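Water testing – where we've got to

Quick one this month as I'm typing in between shifts, sorry.

The Dreltutine brook survey starts again in June and we still need people for the Hastmont end. Durkosville stretch is covered, thanks to everyone who put their name down at the spring meeting. Hastmont isn't. Two names on the sheet and one of them is mine.

What's involved: you walk your bit of bank, fill a bottle at each marker post, write the post number on the bottle (on the BOTTLE please, not the lid, lids get swapped), and drop the lot at the Chowdary hall by 11am. Takes 90 minutes if the path is dry. Wellies whatever the forecast says. Dogs fine on the top path but not in the water above a marker while somebody is sampling below it. We had words about this last year.

Posts go up to 13 now. The new one is past the footbridge, on the left, behind the big willow. Vichien Thaweesak put it in and has painted the top white so you shouldn't miss it. If you do miss it ring him, not me.
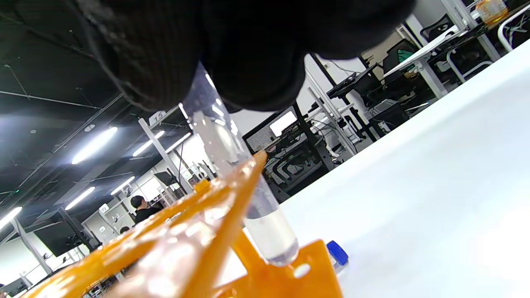
Clear sample in the orange rack.

Results from last season are on the board in the hall porch. Short version – nitrates up a bit below the farm track, everything else much the same. Phosphate was lower at the Durkosville end which was a nice surprise. Dennis Bloxham thinks it's the reed bed finaly doing something. I think it's one dry year and we should wait for another set of numbers. We'll argue it out at the next meeting, come along if you want to join in.

Money. The sponsored walk made £1504, well done all. That pays for test kits for the whole season and a new lock for the shed. The old lock is in there somewhere if anyone wants it, no key.

Training for new samplers is Saturday, 10am, at the hall. Lasts an hour, tea after. Under 16s welcome with a grown up. Bring a pencil as pens are hopeless once the sheets get damp.

Also still missing – 3 of the long handled scoops and the blue cool box. Have a look in your garages. No questions asked, just leave them in the porch adn I'll pick them up.

Next newsletter will have the moth night dates in it.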